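4.2 Setting Up the Table Task

Most of what I know about getting a two-armed robot to handle dishes and bottles I learned in the shared workshop at Grambridge, where I rent a bench and a share of the big room next to it. I'd been putting the control side of the build together at home for most of a winter, with a laptop on the kitchen counter and simulated arms that never bumped into anything. The real arms bump into everything. So this section is about the table task, how I set it up, and what I'd change if I were starting over (quite a lot, as you'll see).

The software is called Culleck. I wrote it for myself and then kept having to tidy it up whenever other people in the workshop wanted to try it. It takes a short list of goals, like "bottle over plate" or "bottle back to start," and works out a path for each arm separately. There is one shared rule, which says the two hands have to stay a set distance apart unless the goal says they're allowed to meet. I spent far too long on that rule. My first version measured the gap between the wrists, and you can probably guess how well that went once the fingers opened up. The current version wraps each hand in a fat invisible bubble and keeps the bubbles apart, and it's been good enough for everything I've reported here.

I picked a plate and a water bottle for the simple reason that I had both on the bench at lunch. They turned out to be a nice pair, though! A plate gives you a target with a clear edge and a clear middle, so you can say how far off you were without arguing about it. A clear bottle is a pain for the camera – it picks up whatever is behind it – and that makes it a fair test of whether the arm knows where its own hand is. Culleck doesn't look for the bottle once the fingers have closed. It looks for the cap, if it can find it, and otherwise it trusts the arm.

The goal I used most was what I call the cap-down hold. The hand has to take the bottle, turn it so the cap points at the table, and bring it in above the plate without touching down. The other arm has nothing to carry in this version of the task. It just has to stay raised, out of the way, and ready. Figure 3 shows the hold in progress.

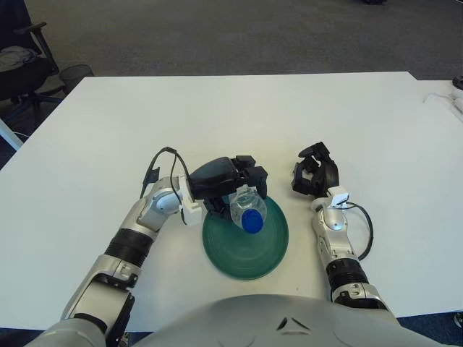

Figure 3. Cap-down hold over the plate. The left hand has the bottle; the right hand is open and empty.

I scored each attempt by hand from the logs, using the position of the cap against the middle of the plate. I did 153 attempts in all, spread over April, and I threw none of them out, even the ones where I'd obviously set the plate down in a silly spot. Those attempts produced 2,638 log entries, and yes, I read them all, mostly in the evenings with the radio on. I wouldn't do that again. A small script that flags the odd ones would have saved me a lot of evenings, and I've since written it.

The biggest single fix was speed. I'd been running the wrist turn as fast as the joint allowed, partly since it looked great, and the cap would swing wide and take a while to settle. Dropping that one motion to 40 percent of full speed made the whole hold calmer, and it hardly changed how long an attempt took, as the arm was spending all that saved time wobbling anyway. I left the reach and the lift at their old speeds.

The second fix was cables. If you build one of these at home, please leave more slack at the wrist than you think you need. I routed mine tight at first because it looked neat, and the wrist would stop short of its full turn with no error message at all. It took me days to find. I went through the motor settings, the joint limits and my own code (twice) before it occurred to me to turn the wrist by hand with the power off and feel where it pulled. A loose loop looks messier, but the hand gets where it's going.

For the plate position I started out with the Borora marker sheets, which you print and tape to the table. They worked well enough until a corner lifted, and then every plate was in slightly the wrong place for the rest of the afternoon. I moved over to finding the plate by its color. A dark green plate on a white table is about as easy as that job gets, and I'm not going to pretend the same code would cope with a white plate. I tried it once on a pale saucer and it confidently picked out my sleeve.

Readers who know the Khalaf planner will notice that my hand-spacing rule is a much simpler cousin of what it does. I did try Khalaf early on. It's the better tool if you've got a fast machine to run it on, and I haven't – my laptop took so long over each path that I'd go and make tea. Culleck gives up some clever routes in return for an answer while I'm still standing at the table.

What I haven't tested is a handoff from one hand to the other over the plate. The bubbles would have to overlap for that, and the code for letting them do it is written but I don't trust it yet. Section 4.3 goes through the two-handed goals I have run, all of them with the hands kept well apart.

Last updated: April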